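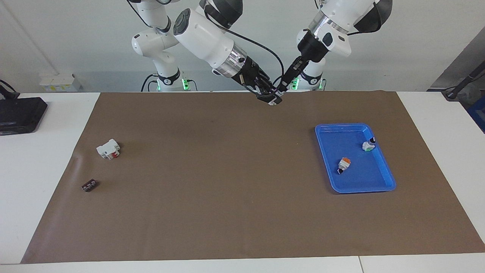 Me escribe una lectora que lleva dos semanas intentando enseñarle a su par de brazos a meter piezas pequeñas en una bandeja, y que cada vez le sale peor. Que si no será mejor programarlo todo a mano, pregunta, y que si a mí también se me cansan los hombros. A lo segundo, sí, muchísimo. A lo primero, depende, pero antes de tirar la toalla yo probaría estos trucos de taller, que son los que uso en casa desde que monté el mío (y que me habrían ahorrado un invierno bastante tonto).

Antes de empezar

Forra la mesa. Yo pongo papel marrón de embalar, bien estirado y pegado con cinta de pintor por los cuatro lados. Quita brillos, las piezas no resbalan tanto y cuando se mancha lo cambias y listo. Si se levanta una esquina, pégala antes de seguir, que las pinzas enganchan el papel con una facilidad pasmosa.

Usa una bandeja con borde y de un color que no se parezca a nada de lo que vas a mover. El azul me funciona muy bien sobre el marrón. Y pesa poco, así que un par de puntos de masilla adhesiva por debajo evitan que se pasee en cuanto la rozas.

Deja sitio entre las piezas y la bandeja. Al principio yo lo ponía todo apretadito en el centro y los dos brazos se estorbaban todo el rato. Ahora dejo un buen trozo de mesa libre en medio y vuelvo las pinzas a la misma postura de partida antes de cada intento.

Mientras guías

Más despacio de lo que te pide el cuerpo, pero sin pararte. Las paradas largas se aprenden también – el mío se pasó días quedándose embobado encima de una tapa porque yo me lo pensaba ahí cada vez. Si dudas, borra y repite.

Decide qué mano hace qué y no lo cambies a mitad de tanda. Lo que está a la izquierda lo coge el brazo izquierdo y lo que está a la derecha, el derecho. Si hay que pasar algo de una pinza a otra, que sea siempre por el mismo sitio, a una altura cómoda y lejos del borde de la bandeja.

Cuando lo llevas de la mano (empujando el brazo directamente, vaya), agárralo por la muñeca y no por los dedos de la pinza. Los dedos se descentran y luego te vuelves loca buscando el fallo. Cuando lo llevas con mandos, siéntate. En serio, una silla con reposabrazos y los codos apoyados, se nota en el pulso desde el primer intento. Yo tengo unos mandos Zillik de segunda mano que van duros, y les puse cinta de raqueta en el mango. ¡Mano de santo!

Los cables, con holgura y sujetos con velcro, nunca con brida apretada. Mueve el brazo a mano hasta los extremos antes de grabar nada y mira si alguno tira.

Cambia las cosas de sitio

Aquí fallamos casi todos. Si grabas siempre con la pieza clavada en el mismo punto, le enseñas un punto y poco más. Yo hago tandas cortas, y cada 4 intentos muevo las piezas, giro alguna, tumbo otra. La bandeja también la muevo, aunque solo un par de dedos. En el foro de Usirico hay quien presume de llevar 2000 demostraciones de la misma tarea; yo con bastantes menos, pero variadas, me apaño estupendamente.

Graba también algún rescate: la pieza se escurre un poco, la vuelves a coger con calma y sigues. Lo que no guardo son los intentos en los que me entró la prisa o le di un golpe a la mesa.

Al guardar

Ponle nombre a cada tanda en el momento. Tengo una carpeta que se llama «prueba buena 2» y no tengo ni idea de qué hay dentro. Ahora apunto tarea, luz (persiana subida o bajada) y qué piezas usé, en una libreta Dulleck que vive colgada de un clavo al lado de la mesa.

Y para los hombros, que era la otra pregunta: tandas cortas, descanso y estirar contra el marco de la puerta. Por la tarde, a partir de las seis, yo ya no grabo nada. Lo que sale a esas horas lo acabo borrando por la mañana.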